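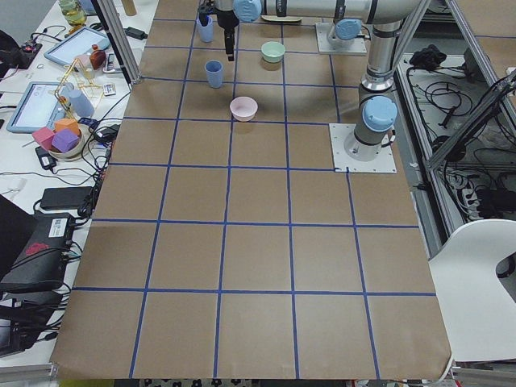 Okay, hi everybody. I'm Pejman Talebi, I coach the backs at Curonlow, and Ghislain Nguyen roped me into this (thanks, Ghislain!). I want to talk about the week after a loss, mostly the film part.

(Wait for the latecomers. Water.)

- Start with the Lomholm game. We lost by 2, at home, on a kick in the last minute. I was so mad I watched the whole thing again that night, all 90 minutes of tape, and wrote down every mistake. Then I read the list to the players. You can guess how that went! 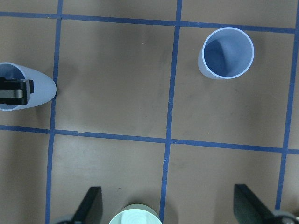

- What I do now: short clips, and the kids talk first. I keep my mouth shut until the clip has run twice (hard for me, ask my wife).

- Grodness story. Their line was killing us on the left side and I had a whole speech ready. Our center, a sophomore, stopped the clip and said he was looking at the wrong linebacker. Speech went in the trash.

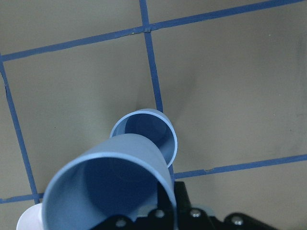
He fixed it himself by the next practice, and he started telling the guards what he saw before the snap. We ran for 118 yards against Farahani and most of it went right behind him. I still bring that up with him, probably too much.

- Don't skip the good plays. I used to, and the room got pretty gloomy by March, even in the off-season sessions. 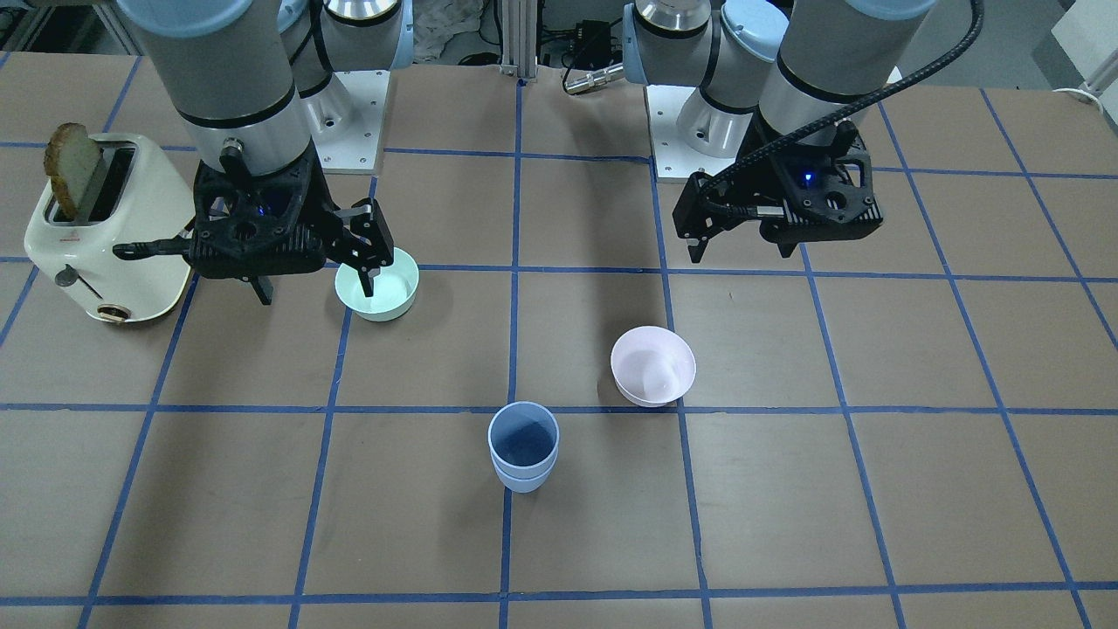
- Questions. If it's quiet, ask Ghislain how he handles film with the freshmen. Clip sheets are on the chair by the door, take one on the way out.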